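Two-Arm Bottle Bench: Equipment and Budget Notes
README for the planning folder

Maintainer: Dalia Butkienė
With a lot of help from: Bart Verhoeven (wiring and mounts), Ülle Paju (purchasing)
Last full revision: 25 February 2018
Status: in use, prices need another look before the second bench is ordered

What this folder is for

Welcome, and thank you for reading this before opening the spreadsheet! I started these notes when the Prilness group was getting ready to buy its first two-arm bench, and they have grown ever since, mostly through people stopping by my desk with a question that I then had to answer twice. The folder now serves anyone who needs to put a price on a bench like ours, ask for money to build one, or work out why the number on the quote and the number on the final bill are such distant cousins.

Our task is bottle handling. One arm holds a bottle by the body, the other works at the cap, and we record what both arms and their cameras are doing. It sounds like a small job, and I'd gently warn you against budgeting for it as one. Two arms on the same object need to reach the same spot from opposite sides, and that decides the table, the mounts, the cable lengths and quite a lot of the shopping.

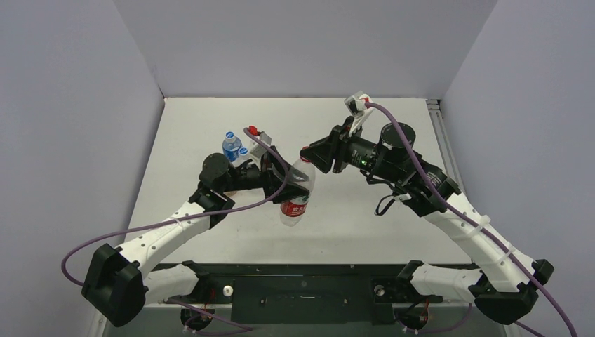 Please plan on buying arms in pairs, with the same gripper and the same wrist camera on each. We did look at saving money with a cheaper second arm (Bart drew it up very nicely), but the spare parts list nearly doubled and the saving was gone by the second page. With a matched pair, one box of spares covers both sides.

Files

budget.csv - one row per purchase, with supplier, price, delivery charge and who signed for it
quotes - the scanned quotes, including the ones we turned down
spares.txt - what to keep on the shelf and when to reorder
bench_plan.txt - table size, mount spacing and cable runs
wishlist.txt - things people have asked for, kept separate so that they don't creep into the budget

Columns in budget.csv

item: a short plain name, such as "wrist camera" or "fingertip set"
supplier: usually Fosen for mechanical parts and Barroso for cameras and cables
unit_cost: in euros, before tax
quantity: as ordered, even when part of the order was late
lead_time: in weeks, from signed order to our door
stage: "first bench" or "second bench"
notes: anything you'd want to know in a year's time, so please be generous

What we set aside

The ceiling for the small equipment on the second bench is 4000 euros. That covers the table surface, side panels, lighting, cables, mounts and spares, and leaves out the arms and computers, which go through a separate request that Ülle looks after. Cables and connectors alone came to 592 euros on the first bench, a figure that caused a bit of a silence at our January meeting. Most of it went on longer leads. I had measured the distance from plug to plug in a straight line, like an optimist, and forgotten that a moving elbow needs slack on both sides of it.

Allow 8 weeks for the camera order and 4 for the mechanical parts. If you want everything to land together, send the camera order first and then go and enjoy your coffee.

Consumables and wear

The line people most often leave out is the one for everyday stuff: bottles, wipes, fingertip sets, cable ties and table surfaces. None of it is expensive, but it never stops. Baiba Baranauskienė keeps a running list by the door, and I copy it into spares.txt at the end of each month.
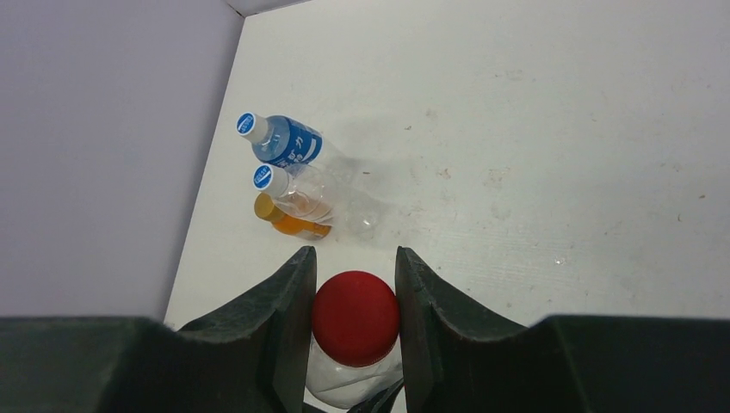 Table surfaces deserve a row of their own in the budget. We chose a light one for the first bench and I would choose it again, as the bottles show up well against it, but you should know what you are signing up for. Brown specks and scuffs like the ones on the open part of the top are easy to see on off-white, and if your recordings need a clean background you'll want a replacement sheet priced in from the start. Ask Fosen for the sheet and the cutting as two separate lines, please, so that we can compare the quote with Ninamus, who only sell the sheet.

As for the bottles, buy a mix of cap colors and body colors, and more than you think you need. Keep the receipts together in one envelope. Ülle will thank you, and so will I.

Known gaps

Delivery charges are missing for the earliest orders. Power use has never been measured, so bench_plan.txt has an empty heading where it ought to be. Tõnu Rimkutė is checking whether the second bench can share the first one's lighting supply, and until he reports back the lighting row should be read as a guess.

Making changes

Add new rows at the bottom of budget.csv and leave the old ones alone, even if the price has changed. Put your initials in the notes column. Questions can come to me, and wiring questions are better taken straight to Bart, who keeps the cable drawings in the top drawer next to the label printer.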